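Home Archive Kitchen Small Rooms Contact

The bread basket

In October I wrote that I would put the kitchen in order before winter, and several of you asked me how it was going. It was going slowly. I did the shelf above the cooker, then I did the drawer with the string and the candles, and then I came to the bread basket and stopped there for much longer than I had planned.

I should explain where the basket comes from. When we moved to Drendstead we had no bread box, and in the flat before we had simply kept the bread in its paper on top of the fridge. There is a household shop here called Wolley, near the bus stop, narrow and very deep, where you must turn sideways if somebody comes from the other direction. I went in for a washing-up brush. I came out with the brush and with a dark brown basket, rectangular, with rounded corners and a thick braid around the top. It is woven from a plastic rattan. I know that many people prefer real willow, and I also prefer it when I look at it, but I had a willow basket in my first kitchen and the crumbs went into it and stayed there for years. This one I can hold under the tap.

For some time it did its work. Then it became a place for everything. I think every home has such a place. It stands in the middle of the table, it has no lid, and a hand that is holding something finds it before the head has decided anything. When I turned it over on a newspaper there was a battery, two corks, the instruction book of the old kettle, a glove, a packet of seeds from Skendenora which should have been sown in spring, and a receipt for a pair of shoes I do not own any more. There was no bread in it. The bread was on top of the fridge, in its paper, exactly as before. 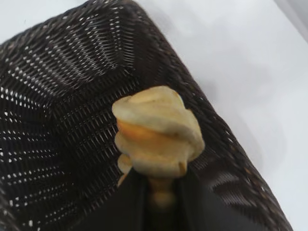 So I made one rule, and the rule is that only what we will eat at the next meal may go in. I wrote it first as "only food", but this was too weak. With "only food" I had after a few days three onions, a jar of mustard and half a chocolate bar. The next meal is a better measure. If the thing is not for the next meal, it has another home, and if it has no other home then this is the real question and I must sit down and answer it.

The washing was easier than I feared. Lukewarm water, a little soap, and an old toothbrush for the inside, always along the strands and never across them. Across, the bristles catch and you only push the crumbs deeper. The bottom has thicker ribs than the sides and there the flour collects in the grooves, so I turned it upside down and knocked on it with my palm before it got any water. I recommend to do this outside. I did it over the sink and then I cleaned the sink also, and the tap, and a part of the window.

After that it must dry completely. The braid on the rim is thick and keeps the water longer than one expects. I put mine on the rack at six in the evening and in the morning the sides were dry and the braid was still a little damp when I pressed it with a paper napkin.

About a cloth I am not decided. My mother always put a cloth in the basket, a white one, folded so that the corners came over the bread. It is beautiful and it keeps the crust from drying. But dark weaving with nothing in it is also nice to look at, and a cloth is one more thing to wash and iron. For guests I put the cloth. For us I leave it out.

Then there is the question of what goes in. A big loaf does not want a basket, it wants a board and a knife. The basket is for small things: rolls, buns, the long twisted ones with stripes that disappear first from every table. I lay them side by side along the long side and I don't build a tower. A tower looks generous for one minute, and then somebody takes the lowest one.
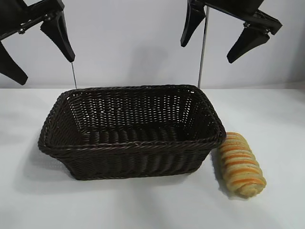
Girard wrote to me, after I first mentioned all this, that rolls should never stay in an open basket overnight and that a paper bag inside a tin keeps them better than anything woven. I believe it. I have tried it now with five rolls, and in the morning they were good, a little tired but good, and with a few minutes in the oven nobody would complain. So the basket has become a daytime thing. In the evening it is emptied, and I must say that an empty basket on the table is much more pleasant than I thought. It does not ask anything from me.

I have kept the rule for more than 6 weeks. I broke it once, with a lemon.

The glove has found its partner, by the way. It was in the drawer with the string and the candles, the same drawer I had written to you was finished. The seeds I put in an envelope with "spring" on it, and the envelope is fixed on the inside of the cupboard door with a piece of tape. The battery I have tested and it is empty. The two corks are still on the windowsill. Next I will do the shelf under the sink, and I am not looking forward to it.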